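Traltosari Homes to Open Russo Building Waiting List in Gingate

GINGATE, Thu 23 January

Traltosari Homes will begin taking names next week for the Russo Building, a former shoe warehouse on Canal Street that has been converted into 100 rental apartments. The first tenants are expected to move in before the end of spring.

The building sat vacant for more than a decade before Traltosari bought it. Work started with the roof and the two elevator shafts, then moved down floor by floor. The city issued the final electrical sign-off in December. Remaining work covers the lobby, the mail room and the parking area behind the building.

"People in Gingate have been walking past this place for a long time and asking when something would happen with it," said Nivaldo Barbosa, project director at Traltosari Homes. "We are at the point where the heat is on, the elevators run and we can start talking to people about leases."

The apartments are a mix of studios, one-bedrooms and two-bedrooms. Studios are on the second and third floors, on the Canal Street side. The largest two-bedroom layout is 971 square feet and is found on the top floor only. Each apartment has its own thermostat and its own water shutoff, and every floor has a shared laundry room near the north stairs.

Monthly rent for a one-bedroom apartment will be $1460. That amount includes water, trash pickup and one outdoor parking space. Electricity and internet are billed separately to the tenant. Rents for studios and two-bedrooms will be posted at the leasing office on the day the list opens.

A number of apartments on the first floor have been set up for tenants who use wheelchairs or walkers. These units have wider doorways, roll-in showers and lowered counters. Applicants who need one should check the box on the first page of the form so that the leasing office can place them on the right list from the start.

Leases run for 12 months. Cats and dogs are allowed, with a limit of two animals per apartment and a one-time pet deposit. Smoking is not allowed in the apartments, in the hallways or within the courtyard. Bike storage is in the basement and can be reached by ramp from the alley.

The ground floor also has space for two small businesses. One has been leased to a dry cleaner that plans to move from its current address on Fifth Avenue. The second is still available, and Traltosari is looking for a tenant that will keep daytime hours. Business owners should contact the company directly and not through the residential leasing office.

"The old loading docks gave us a good entrance from the street, so we kept the openings and put storefront glass in them," said Bogdan Sima, the architect for the conversion. "Upstairs we kept the columns where they were. Some of the floor plans have odd corners because of that, and we would ask people to look at the plan for a specific unit before they choose."

Construction traffic on Canal Street will continue on weekdays until the parking area is paved. The sidewalk on the east side will stay closed during that time, and pedestrians should use the west side between Mill Street and the bridge. The bus stop in front of the building has been moved one block south and will return to its old spot once the sidewalk reopens.

Applications can be picked up at the leasing office at 10 Mill Street or requested by mail. A completed form, proof of income and a copy of a photo ID are needed to be placed on the list. There is no fee to apply. Names are taken in the order complete applications arrive, and incomplete forms will be sent back with a note saying what is missing. Applicants who decline an apartment may keep their place on the list once. After a second refusal they will need to reapply. 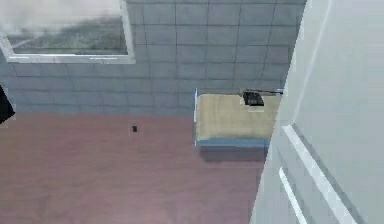
Finishes are the same throughout the building, and tenants will not be asked to choose between packages. Traltosari settled on materials from the Venen range after testing several in an empty unit on the fourth floor. Kitchens and bathrooms get light gray square wall tile with a darker grout, next to thick white window frames, and the floor has a wood grain in a pinkish brown. Bedrooms and closets are painted off-white. Tenants may repaint bedrooms with written permission, but tile and flooring may not be altered or covered with adhesive products. Spare tile and grout in the matching colors will be kept in the basement for repairs, and requests for work of that kind go to the building office by phone or on the paper form in the mail room.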